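October, late afternoon, tea gone cold

Back on the pet-name cards. The count stands at 3,758 cards keyed and 2,223 of them checked against the original recordings, and I have reached the stage where every word in the language looks like an endearment if you stare at it long enough. "Stapler," I caught myself thinking. Why not.

Trouble of the day was the diminutives. The Kolov cards file "little dove" under birds, the Nautiyal cards file it under affection, and one card, in a hand I recognize as my own from the spring, files it under poultry. I have moved that one and will say no more about it.
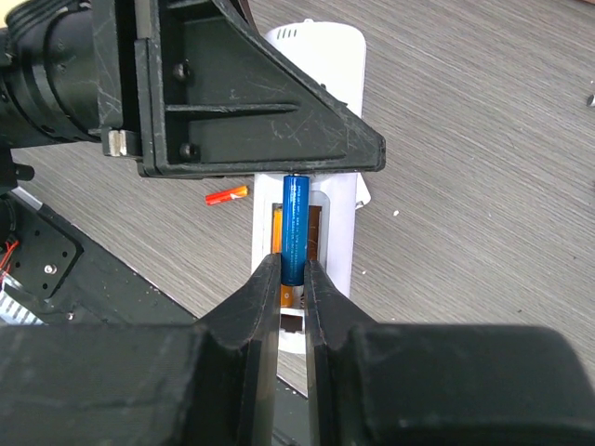

Edgars Kuusk

Second problem: tone. The search sheet has no column for sarcasm, so "sweetheart" said to a child and "sweetheart" said to a man who has parked across your driveway come out as the same thing. Inese Lill wants two columns, one for the word and one for how it was meant. I said we can't hear how it was meant on half the tapes. She said I could tell perfectly well when she called me "dear" this morning – fair enough.

Tried her version on the Stiden tapes, first reel only. Slow going. Older couples hardly use names of any sort. They say "you" or "listen," and one woman calls her husband by his surname all the way through and then, when he gets up to leave, something I can't make out at all. Played it until the neighbors knocked. Marked as unclear, come back with better headphones.

To do:
Ask Inese whether "old man" goes in with kin terms or on its own.
Fix the plural forms on the Kolov cards, again.
Return the Jastetance word list before they write a third time. They have been polite twice.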